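Speaker notes: The Things We Wear Down
Parkness evening talk, August. Doors at 6:30, start at 7.

Slide 1. Title
Say hello, thank Dougal Haldane for the invitation and for lending me the projector (mine lives in a drawer and hums). Phones on silent. Questions welcome as we go, just shout.

Ask the room: who has a favorite wooden spoon? Hands up. Who has one that's gone flat on one side? Keep those hands up! Look around. That flat side is your own stirring, years of it, and if you're right-handed it's on the left edge of the spoon. That's the whole talk, really, but I've got 60 minutes so let's keep going.

Slide 2. Stairs
The stone steps at Purves. I've walked up them since I was small and I only noticed the dips two summers ago. Every tread is hollowed in two places, one for people going up and one for people coming down, except near the top where everybody cuts the corner and the two hollows run together. I love this so much. Nobody planned that corner. Thousands of people in a hurry drew it.

Pause here. Let them look. Mention that the handrail side is worn deeper on the way down. Ask why, and wait for an answer even if it takes a while.

Slide 3. Door handles and push plates
Brass goes bright where hands land and dark everywhere else. The old library doors have a bright spot well below the plate, at knee height. Kids, or people with both arms full of books giving it a shove. I lean toward kids. Tell the story about the little girl who showed me how she does it (keep it short, last time I went on).

Slide 4. Paths across grass
Landscape people call these desire paths, which is the best name for anything ever. Show the map of Drandeck green. The paved path goes around two sides. The dirt one goes straight across, 218 steps by my legs, and it's got its own little branch to the bus stop. When they put in a flower bed to block it, the path bent around the bed.

If running late, skip to slide 6.

Slide 5. Books
Pass around the cookbook. Please turn the pages gently, the spine is going. It falls open at the gingerbread by itself! Butter on the margin, a ring from a cup, and my grandmother's pencil note, "more ginger." Other chapters look brand new. You can tell exactly what this family never ate (aspic).

Slide 6. Paint and surfaces
Now the kind of wear that comes from things instead of hands. Paint is lovely for this since it gives you layers, like a tiny cliff face. Window sills, boat hulls, the bottom foot of any garage door. Talk about the difference between a chip, which is one knock, and a scuff, which builds up by rubbing. Get them to tell the two apart in the next picture before I say anything.

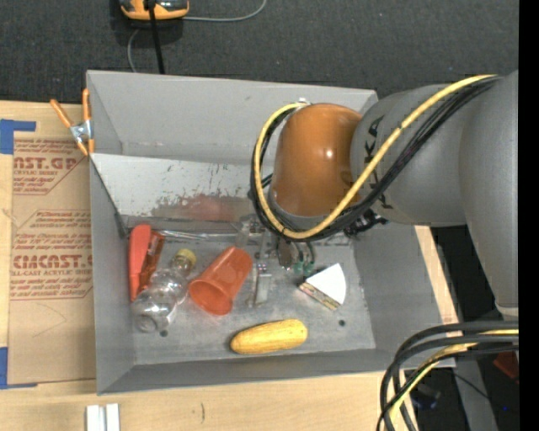 Slide 7. Scratches, dark flecks and a reddish-brown worn patch on the whitish panel of a gray metal bin.

Give them a full minute on this one. Somebody always finds the reddish-brown patch first, low down on the sloping part. Then ask about the floor of the bin, which is scuffed too but much quieter about it. Dull gray on dull gray, easy to miss.

Slide 8. Should we fix it?
Big debate, and I go back and forth. Stairs that trip people, yes, fix them. The Deleseo bench, sanded and varnished last spring, looks smart and I miss the old armrest every single time I sit down. Invite disagreement. Dougal disagrees strongly, hand him the microphone.

Slide 9. Your turn
Hand out the cards. You've got 15 minutes to walk around this building and find one worn spot, draw it and guess who or what made it. Hints if they get stuck: light switches, the floor in front of the sink, the edge of the stage, the third coat hook. Don't tell them what's behind the piano.

Call everyone back with the bell. Read out as many cards as we can, then tea. Collect the pencils at the door!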